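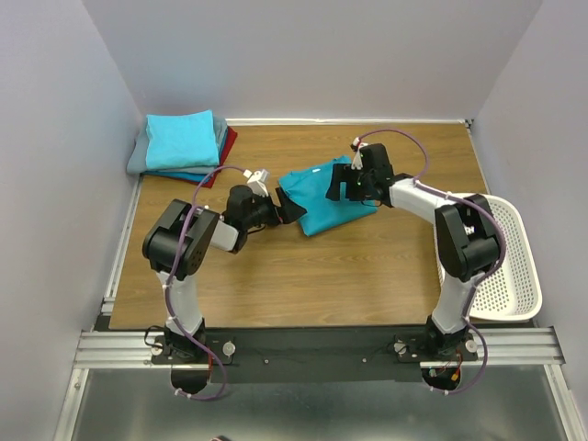 Teal garment partly folded on the wooden top, with the white plastic basket.

Rissanen laundry table, long-term review
By Marjatta Laitinen

I have folded washing on beds, on the lid of a chest freezer and on a kitchen table with crumbs on it. The Rissanen is the first table I have bought only for laundry. It cost £175 with delivery and I have used it most days for six months, which seems long enough to write something useful.

It is a plain table. There is a wooden top with a warm brown grain, a frame to hold it up and a shallow shelf below that you can leave off. Rissanen sells it for utility rooms and sewing rooms. There are no drawers and no drop leaf, and the only choice you make when ordering is the colour of the feet.

Delivery and putting it together

The table came in one flat box, heavy enough to need two of us to get it up the stairs. Esko Mustonen from next door took the other end. The fixings were in labelled bags and all the holes lined up. The instructions are drawings only and the one for the shelf brackets is too small to follow. We put them on upside down and had to take them off again. Allow an evening for it if you are working alone.

One of the foot adjusters was missing its rubber pad. I emailed Rissanen and a replacement arrived in the post, with no request for photographs or order numbers. The pad was grey and the others are black, but it sits flat.

The top

I bought it for the top and it is the best part. The surface is smooth enough that thin fabric doesn't catch, but it has a little grip. On the freezer lid, anything light slid away as soon as I pulled a sleeve across. On the Rissanen you can lay a garment down, smooth one side, go round to the other and find it where you left it.

The brown is a mid tone, and both pale and coloured things show up clearly against it. I hadn't thought about that when ordering. White socks used to vanish on my white bedspread, and dark ones did the same on the old kitchen table, which was nearly black.

The finish came from the factory and needs nothing doing to it straight away. The booklet recommends a coat of oil once a year. I put a damp jumper down on it in the first week and forgot it overnight, and it left a faint pale patch that had gone by the following evening. I haven't repeated that. A hot iron should not go anywhere near it, and the booklet is clear on this point. If you want to press things on the table as well, you will need a proper mat. I use a Sovix felt one, bought separately, and it rolls up under the shelf.

Size and height

The depth is 57 cm. For shirts, towels, children's clothes and most things that go in the drum, this is enough. It is not enough for a double duvet cover, which hangs over the front whichever way you turn it. I still do those on the bed.

The working height is the thing I would check before buying. It stands at 700 mm with the feet wound right in, and winding them out adds very little. I am fairly short and it suits me. Nour Khoury, who stayed with us for a while and did a good share of the washing, is a head taller and said her back ached after a full load. She ended up sitting on a stool, and the height is comfortable for that. Rissanen ought to sell a taller version.

Folding on it

My usual way is to tip everything out at one end and keep the basket on the top beside me, so finished things go straight back in. The basket in the photograph is a white plastic one from Gurora. It's an ordinary basket and I have no complaints. It does take up a fair amount of the top, and with a big load I move it to the floor.

Soft, floppy garments are where a fixed table earns its money. They come out of the dryer in a knot and you need space to pull them out by both ends before you can find the shoulders. On a bed the mattress gives and the creases go back in as you press. On a hard top you can flatten with the side of your hand and the fold stays put. I find the label first and work from there, especially with plain things that look the same front and back.

Wool needs more care. I dry my Wolline cardigans flat on a towel laid over the table, and the towel has to be folded double or the damp goes through. A slatted rack would do this job better, and if drying knitwear is your main reason for buying, get a rack.

Sturdiness

It doesn't wobble. Our floor slopes towards the outside wall and the adjusters dealt with it. After roughly two months I noticed a creak when leaning on the front edge, and it went when I tightened the bolts at the corners. I have had to do that once more. The spanner in the box is soft and I would use your own.

The front edge is slightly rounded, so clothes don't snag on it. The underside is left rough. You only meet it when reaching for the shelf, but I did get a splinter that way and have since run some sandpaper along the inside.

What I would change

The height, as above. The shelf is also thin and bows in the middle under a full bottle of detergent, so ours now holds pegs and the mat. A rail at one end for hangers would be welcome, and there is space on the frame for one.

The price is on the high side for a table with so little to it. Milagros Quiambao has a second-hand kitchen table in her utility room that does the same job for much less, and if you have somewhere to look for one, I would look there first. I wanted something narrow that would fit between the walls, and used tables of this depth are hard to find.

Would I buy it again

Yes, for a small room and for someone my height. The top is very good, the frame is sound and the shelf is poor. Wash it down with a barely damp cloth, keep the iron off it and tighten the bolts when it creaks. I will add a note when it has had its first coat of oil.

Last updated: April

Contact the editor, Eirini Balaskas | Copyright, all rights reserved | Back to top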